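Setting up a film night: part two, the evening itself

If you've worked through part one you'll have your film picked, your licence sorted and a room with a wall or a screen in it. I've been running the monthly film night at the Jorkeck for a good while now, and what follows is how I do it. Your hall will be different, so bend things as you need to.

What you need on the night

A laptop with the film already on it
The disc as well, if there is one
The long HDMI lead and its spare
Speakers (the Kornex pair if you're borrowing our kit)
Gaffer tape, lots of it
A torch
The discussion notes, printed

Choosing the running order

1. Write down the time you have to be out of the building. Work backwards from there. We have to lock up at 10 p.m., and I want the credits finished by 9.15 so people can talk.

2. Take off the length of the film, then take off 30 minutes for the introduction and the break. Whatever's left is your spare time. If there isn't any, start earlier.

3. Decide where the break goes. I watch the film at home with a notebook and look for a fade to black near the middle. Please don't just stop it at the halfway mark! I did that with a courtroom drama once and cut the verdict in two.

Note: if the film is under an hour and a half I skip the break altogether and serve tea at the end.

Writing the introduction

4. Keep it to 3 minutes. Say who made the film, when, and one thing to look out for. I jot mine down on a card the night before, usually with a book or two open on the table.
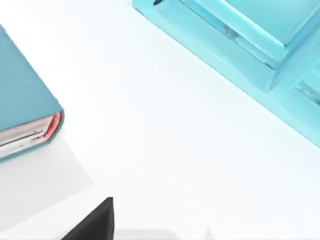

Teal hardback on a white table.

5. Leave the plot alone. Niamh Ní Bhriain introduced a thriller for us in February and managed to talk for the whole slot about the music and the costumes, and people loved it. If you must mention the story, stop at whatever the poster tells you.

6. Mention anything that might upset people – violence, flashing lights, a dog coming to harm (you'd be surprised how many ask about the dog). One plain sentence will do, and it comes before the lights go down.

Sound and picture

7. Set up the projector first and the chairs second. I know it feels the wrong way round, but you'll want to walk about with the lead in your hand and chairs just get in the way.

8. Plug in the laptop, then turn on the projector, then the speakers. Switching off goes in the opposite order. If you do the speakers first you'll get a thump that frightens whoever's doing the tea.

9. Play a scene with quiet talking in it. Sit in the back row and listen. If you can't follow every word, bring up the speech setting on the Kornex mixer before you touch the main volume. The hall will sound duller once it's full of coats, so go a touch louder than feels right.

10. Turn on the subtitles. We have them on for every film now, English ones included. Rosario Ferri kept asking me to try it and I kept putting it off, and I was wrong – we had far more people joining in the chat afterwards.

11. Check the colour on a scene with faces in it. If everybody looks seasick, go to Picture, then Mode, and pick Cinema. Leave the sharpness alone. 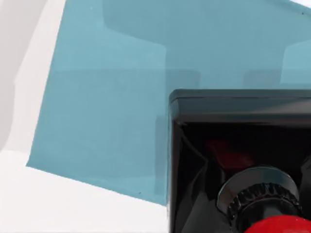 Teal surface with white around it, and soft changes of tone.

Caution: tape down every lead that crosses the floor, along its full length. A dab at each end won't do. People come in late and in the dark, and they won't see it.

Caution: don't cover the vents on the projector or stand it on a cushion to get the height. Use the little screw feet.

Running the discussion

12. Bring the lights up halfway and wait. Let the credits run. Some people want a minute to themselves, especially if it's been a weepy one.

13. Start with an easy question. Mine is nearly always "Whose side were you on?" and it works for romances, westerns, the lot. "Did you like it?" gets you a row of nods and then silence.

14. Have 2 more questions up your sleeve. For a love story I might ask whether you'd want either of them as a neighbour. For a film about faith or politics I ask what the film-makers think of the people who disagree with them, and then I sit on my hands.

15. If one person is doing all the talking, thank them and ask somebody on the other side of the room. Cormac Cronin does this beautifully; I tend to go red and offer biscuits.

Note: keep phones out of it until the end. When a big argument is going on online about a film, it's tempting to read the comments aloud, and then you're discussing the comments. We've a group page on Pistach for all that, and it can carry on there for days if it likes.

If something goes wrong

No picture: swap the lead before you do anything else. Then press Source on the projector until it finds the laptop.

Picture but no sound: the laptop has probably decided to use its own speaker. Click the sound icon and choose the other one in the list.

Film freezes: give it a slow count of ten, then put the lights on and go to the disc. Tell people what you're doing. They're very kind if you talk to them.

Sound and lips don't match: pause, skip back a little, play again. If that fails, restart the player.

Packing up

16. Let the projector fan stop before you unplug it.

17. Coil the leads loosely and put them back in the blue bag with the spare on top.

18. Write the film, the number through the door and any faults in the log. Ritva Lappalainen orders the spare bulbs and she goes by what's written there, so put it down even if it seems small.

19. Lights, windows, back door, front door. The key goes through the letterbox at Ó Flaithearta's next door. Part three covers posters and getting the word out.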